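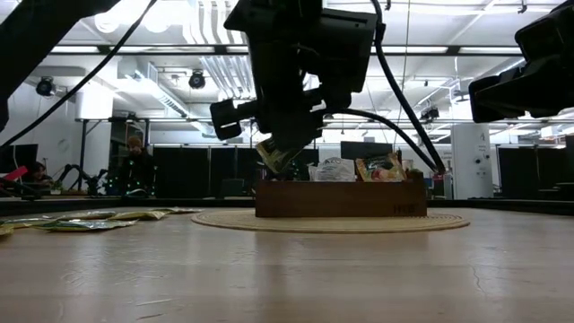
Own-label tiering

Own-label tiering is the practice, common among grocers and discount chains, of dividing a shop's own products into ranks, usually called value, standard and premium. Each rank has its own look, price band and tone of voice. The aim is that a shopper can tell from two metres away how much the shop thinks of them.

The term is used both for the commercial arrangement and for the design work that goes with it. Outside the trade it is hardly used at all, although most people who have bought a tin of tomatoes have an opinion on the matter.

Origins

Early own-label goods came in one rank, which was cheap. Packs were plain, often white, with the name of the contents in a single colour. This saved ink and also told everyone at the till what sort of week the customer was having. Shops noticed that some people would pay more to avoid this, and a second rank was added above the first. The premium rank followed, with darker packs, smaller lettering and a good deal more said about where the butter had been.

Structure

The three-rank model remains the usual one. The value rank is expected to look as though little was spent on it, and a fair amount is sometimes spent on achieving this. The standard rank carries most of the sales and attracts the least attention from designers, who would sooner be working on the premium biscuits. The premium rank is generally recognised by adjectives.

Some chains add further ranks for health, children, organic goods or whatever was being talked about when the range was last reviewed. These sit awkwardly beside the main three. A healthy value lasagne can belong to two ranks at once, and the question of which colour to print it in has kept several agencies in business.

Packaging

Colour does most of the work. Black, cream and dark green are widely taken to mean quality in food, though a black pack of frozen peas has been tried and was not loved. Photographs grow larger and closer as the price goes up. In the value rank the food may be drawn, or simply named. Serving suggestions appear at every level, and at every level include a sprig of something that is not in the pack.

Wording follows the same slope. A value soup is "tomato soup". Its standard neighbour is "cream of tomato soup", and the premium one is likely to mention a vine.

The Clutley review

A case often cited in the trade is that of Clutley, a regional grocer which let its own label grow for many years without a plan. When the range was finally laid out and counted it came to 2378 lines in five ranks, two of which had the same name. The company's buyers had been adding products to whichever rank had shelf space.

The review cut the range to 1163 lines and three ranks. The value rank kept the name Clutley. The standard rank became Sebastian, chosen because it tested as "friendly", and the premium rank was called Potel, which tested as "French". Shoppers took quickly to Potel. Sebastian was less fortunate, as many customers assumed it was a pet food and looked for it in the wrong aisle. The name was later reduced to a small line on the back, where it has given no further trouble.

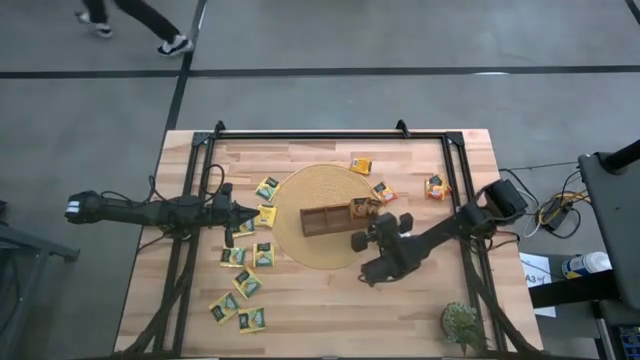

A floor marked out with black tape.

Testing

New designs are usually tried out before launch. In the simplest form of test, shoppers are shown a set of packs and asked to put them in order of price. A design is held to have passed if 80 per cent of them get it right. Clutley's old packs had scored 50, a result its own report called "encouraging".

A larger method is the mock shop, in which shelves are set up in a rented building and people are invited to behave normally. The best known of these is at Stostatitz, where visitors are given a basket and a small budget and reliably buy better food than they do at home. Researchers allow for this when writing up.

Criticism

The main complaint is that the contents of neighbouring ranks may differ less than their packs. Chains reply that recipes do vary, and point to the higher fruit content of the dearer jam. A second complaint is that plain value packs embarrass the people who rely on them. Several redesigns have made the lowest rank more cheerful, after which some customers moved down to it and the packs were made duller again.

See also

Shelf-ready packaging
Price perception
Serving suggestion

Shares: 50
Comments: 3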